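Community Pantry Room at the Stoltov Center: Frequently Asked Questions
Last updated 5/3/23

The Stoltov Center operates a small pantry and shop room for residents of the Agbeko district. The answers that follow cover visits, purchases, donations and use of the room. Questions not covered on this page may be directed to the front desk during opening hours.

Visiting the room

Who may use the pantry room?
The room is open to all residents of the Agbeko district and to anyone enrolled in a course at the Center. Visitors are asked to show a resident card or course card at the front desk on their first visit. The card does not need to be shown again unless the address on it has changed.

Is an appointment required?
No appointment is required for individual visits. Groups of more than seven persons should contact the front desk at least two working days in advance so that a suitable time can be arranged.

How long may a visit last?
There is no set limit. At busy times, staff may ask visitors who have completed their purchases to make room for others.

May children enter the room?
Yes. Children under the age of 12 must be accompanied by an adult. Running and ball games are not permitted.

Where should strollers and carts be left?
Strollers may be brought inside. Large shopping carts and bicycles must be left in the entrance hall, to the left of the front desk. The Center does not accept responsibility for items left in the hall.

Products and prices

What is sold in the room?
The room stocks drinks, dry goods and basic household products. The current list contains 47 items and is posted beside the door. Fresh meat, fresh fish and alcohol are not sold.

How are prices set?
Prices are set twice a year and are printed on the posted list. They are the same for all visitors. If a shelf label and the posted list differ, the lower price applies.

What forms of payment are accepted?
Payment may be made by cash, bank card or Adix card. Adix cards are issued at the front desk and can be loaded with any whole dollar amount. A lost card should be reported as soon as possible, and any remaining balance will be moved to a new card.

Can items be returned?
Unopened items may be returned within seven days with the receipt. Opened items are accepted only if they are faulty.

May visitors reserve items?
Dry goods may be reserved for two days. Drinks are not reserved, except for group orders placed in advance.

Shelves and table

How is the room arranged?
Stock is kept on fixed shelving, and a separate table is provided for sorting and packing. Visitors should take items from the shelves only and should not help themselves to goods that another person has placed on the table. Donated goods that have not yet been checked are stored elsewhere and are not available. 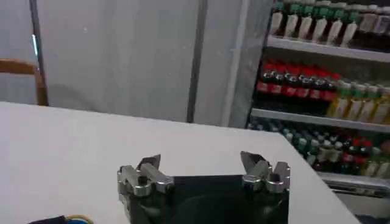

Bottled goods on the upper shelves are placed by product, so that each kind can be found easily. Visitors who pick up a bottle and decide against it are asked to return it to the row it came from. The pale bottles with green caps on the top shelf, for instance, stand in a single row with their labels side by side, and a bottle put back elsewhere is easily missed when the stock is counted. Anyone who cannot reach the top shelf comfortably should ask for assistance. Standing on chairs or on the lower shelves is not allowed.

May the white table be used for packing bags?
Yes. The table is intended for this purpose. Heavy bags should be set down gently, and sharp or rough-bottomed containers should not be dragged across the surface. Spills should be wiped up at once with the cloths supplied - please do not use scouring pads, which leave marks.

Can food be eaten at the table?
No. Food and open drinks may be taken to the lounge on the same floor.

Are bags provided?
Paper bags are available at a small charge. Visitors are encouraged to bring their own.

Donations

What may be donated?
The Center accepts sealed, undamaged goods with at least two months remaining before the date on the package. Home-canned food, opened packages and medicines cannot be accepted.

Where should donations be delivered?
All donations must be handed in at the front desk. They should not be placed directly on the shelves or left on the table.

Will a receipt be issued?
A receipt is issued on request. It lists the goods received but does not state a value.

Group use and orders

Can the room be booked for a class or event?
The room may be booked outside opening hours for activities related to food, shopping or household skills. Booking forms are available at the front desk. Furniture may be moved with permission and must be returned to its place afterward. Shelving may not be moved.

How are group orders placed?
Group orders are entered through Codon, the Center's online booking system, or on paper at the front desk. Orders are held until closing time on the day of collection - after that, the goods are returned to the shelves.

When is the annual stock count?
The stock count takes place each March. The room is closed while it is under way, and the dates are posted at the entrance in advance. Adix cards remain valid during the closure, and returns may still be made at the front desk.

How can a complaint or suggestion be submitted?
Comment forms are kept at the front desk and may be submitted without a name. Those who would like a written reply should include a mailing address.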